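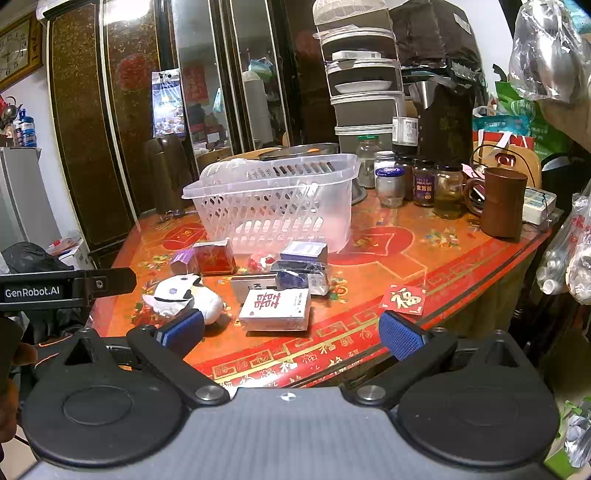
Dining table, station 4, with the basket and small cartons in front of it.

Household Surface and Storage Check: Dining Area
Property: Lester House, ground floor
Checklist issue: Priren HS-106
Date of inspection: Feb 28, 2025
Status: passed with comments

Scope

This sheet covers the dining table, the items kept or left on it, the storage basket and the seating next to it. Kitchen worktops and the hob are on a separate sheet. Results are recorded as OK, Comment or Action. A Comment needs no follow-up before the next routine check in July. An Action has to be closed within 20 days.

1. Table

1.1 Table stands level and does not rock under hand pressure at each corner. OK.

1.2 Surface covering flat, no lifted corners or trip hazard at the sides. OK.
Comment: the covering is a glossy orange and red pattern. Small red items are hard to pick out against it, in particular the red paper card with the gold 福 character on the right-hand part of the table. Check by hand as well as by eye when clearing.

1.3 Surface free of cuts, burns and sticky residue. Comment.
One faint ring near the wall side, old, not sticky. Left as found.

1.4 Covering rated for hot dishes. Action.
No rating could be found. Use mats under anything from the oven until the supplier, Effiong, confirms. Mats are in the second drawer.

2. Storage basket

2.1 Basket free of cracks and sharp edges. OK.
Large translucent white plastic, flared rim, slots and diamond-shaped holes in the walls. Rim and slot edges felt with a gloved finger, no burrs.

2.2 Base sits flat. OK.

2.3 Basket in use for its listed contents. Action.
The small boxes and packets belong in the basket and were in front of it. Return them, heavier cartons first, and keep the contents below the rim.

2.4 Openings suited to contents. Comment.
Anything narrower than the slots should go in a closed box before it goes in the basket. Loose clips and pins are not to be stored here.

3. Small boxes and packets

3.1 Cartons closed and undamaged. OK.
Covers the purple striped box, the dark red box with the pale top edge, the box with the pale lavender-white top and dark blue side, the greyish-white box and the white box printed with a large red double-happiness style character.

3.2 Contents identified on the outside. Comment.
Not consistent. Add a plain label to any carton where the contents are not clear from the print. Labels go on the end panel so that they can be read with the box on its side.

3.3 Plastic wrapping intact. OK.
The clear wrapped package with the dark blue contents had no split seams. If the wrapping is removed, bin it at once. Do not leave film on the table where small children eat.

3.4 Edible and non-edible items kept apart. Action.
The small red and white wrapped item was next to the basket among the general cartons. Confirm what it is. If it is food, move it to the larder shelf.

3.5 Toys and ornaments stored away from food. Action.
The white rounded piece with the pointed shell, black edging and blue-purple spots was on the table with the cartons. Move it to the toy shelf. Check for loose parts before it is put back into use.

4. Mesh dome and tray

4.1 White mesh dome clean, mesh not torn. OK.
Stored behind the basket. Reach is awkward from the front. Suggest moving the basket towards the wall side and bringing the dome forward.

4.2 Dark round tray stable, no overhang. Comment.
Close to the light wooden chair back. Keep a hand's width between the two, as the chair is pulled out several times a day.

5. Seating and access

5.1 Chair joints tight. OK.

5.2 Clear way round the table. OK.
Measured 300 mm at the narrowest point with the chairs pushed in, against a house minimum of the same figure. No margin. Do not add a further chair on that side.

5.3 Felt pads fitted to chair legs. Comment.
One missing. Spares held at Losine store, bag of 20.

Actions to close
1.4 Heat rating of covering
2.3 Return items to basket
3.4 Identify wrapped item
3.5 Move toy-like piece

Closed actions are to be initialled on the paper copy kept inside the larder door. Sheet HS-106 replaces the earlier dining area sheet, which should be taken out of the folder.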